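Student Work > Projects > Consumer Choices > Reports

What Makes People Pick One Can Over Another?

Posted in February by a second-year student, Brillwood

I came to this project because of a can of soup I didn't want. I'd gone into the store for chickpeas and came home with something creamy that I still haven't opened, and all I could remember about it was that I liked the label. So when we had to pick a question for the term, mine was pretty much decided: how much does a label do, and how much is just habit and price?

My first plan was way too big. I wanted to cover cereal, shampoo, soda and canned food, and my instructor wrote "pick one!" across the top of my proposal. Fair enough. Canned food won. The cans are nearly all one of a few sizes, the prices sit close together, and almost everybody has bought one at some point (even my roommate, who mostly lives on toast).

I wrote a short survey with 11 questions and handed it out at two places, the Orar grocery near campus and the Fallahi market across the river. I asked both managers first, and both were really nice about it. I ended up with 300 completed forms, which took a lot longer than I'd planned — people are in a hurry around dinner time, and I don't blame them. Mornings were much better. If you're doing anything like this, go in the morning and bring more pens than you think you need.
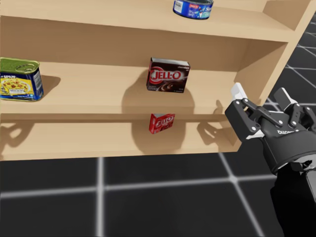 The question I was most excited about asked people to name the main color on the label of the canned food they buy most. I figured hardly anyone would have an answer. Wrong! Most people wrote one down right away, and a bunch of them added little notes about where it sits in their cupboard at home. When I asked what it cost, though, I got a lot of blanks and question marks. I never expected people to know a color better than a price.

Then there's the reason they gave for buying it. I let them write whatever they wanted, which was a mistake for my free time and great for the report. "My mom bought it" came up over and over, in different words. So did "it was on sale," but mostly from the Fallahi forms, where the sale signs are big and orange and hang right over the aisle. The Orar store uses tiny tags, and people there hardly mentioned sales at all. I can't say the signs caused it (the shoppers could just be different people), but I'd love to go back and check.

Sorting the answers was the slow part. I typed everything into Ovelus, the survey program our department uses, and it wanted every written reason put into a category. My first set of categories was a mess. I had "taste" and "flavor" as separate things for two whole evenings before I noticed. After merging, I had 815 separate reasons, because plenty of people gave more than one, and I read every one of them twice.

Label design on its own got fewer mentions than I'd hoped for. People would name a color and then, one line down, tell me they don't pay attention to labels. I don't think they were fibbing. I think the label helps you find the thing you already decided on, and you only really look at it when the store is out of your usual. That fits with my own soup story, too — the chickpea shelf was nearly bare that day and I was just wandering.
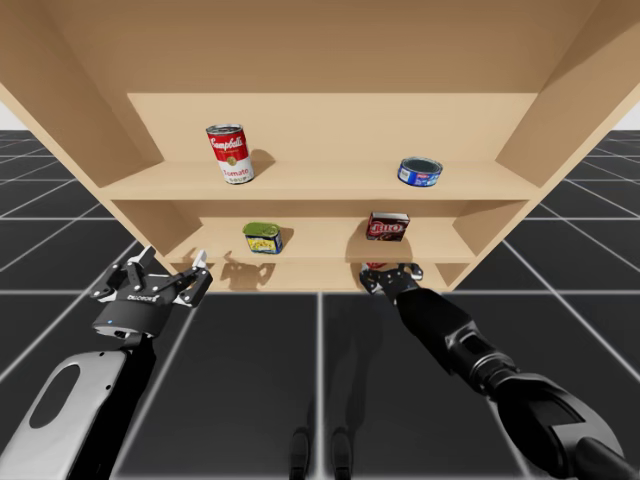
Canned goods on shelves, including Campbell's tomato soup.

A few things I'd fix. My question about age had boxes that overlapped, so anyone who was exactly 30 could check either one. I also asked about "brand" without saying whether a store brand counts, and people wrote in the margins to ask me. And I only went to stores, so I missed everyone who orders groceries online, including most of my own building.

Next term I want to run a smaller version with just the color question and the price question, and ask people at the shelf before they've picked anything up. The blank forms are in the department folder if anybody wants to borrow them. Please fix the age boxes first.

Brillwood Student Projects | Contact the department office | Back to top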